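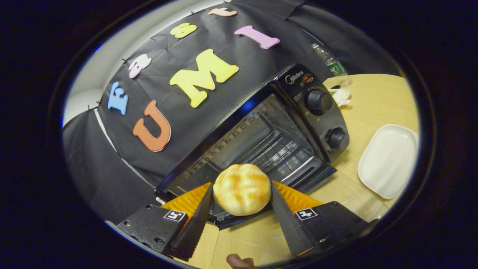
Edith Benavides
Technical Writer, Flolaneck Kitchen Guides

Section 7. Warming Buns in a Countertop Toaster Oven

This section applies to two-knob countertop ovens with a drop-down glass door and a wire rack. For knob markings and permitted settings, see the manual supplied with the oven.

7.1 Before heating

1. Place the oven on a level, heat-resistant surface. Keep the clearances given by the oven maker.
2. Move bottles, cables and loose fabric away from the oven body.
3. Check that the rack is seated and level.
4. Plug the oven directly into a wall outlet. Do not share the outlet with a pop-up toaster.

CAUTION: The door folds down flat and extends well past the front of the oven. Keep that part of the table clear before opening it.

7.2 Loading

1. Lower the door fully by the handle bar. Do not let it drop.

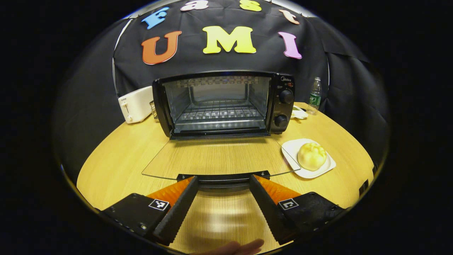
2. Set the bun on the center of the rack, top side up. Grip it lightly at the sides — a cracked sugar crust breaks under pressure.
3. Remove any paper liner or plastic wrap. Leave the serving plate outside the oven.
4. Close the door and set both knobs as directed in the oven manual.

NOTE: Soft steamed buns dry out faster than crusted ones. Check them early and heat the two types separately.

7.3 Unloading

1. Turn the timer to off and lower the door.
2. Lift the bun out with tongs and transfer it to a plate.
3. Unplug the oven and allow 20 minutes before wiping the glass or removing crumbs.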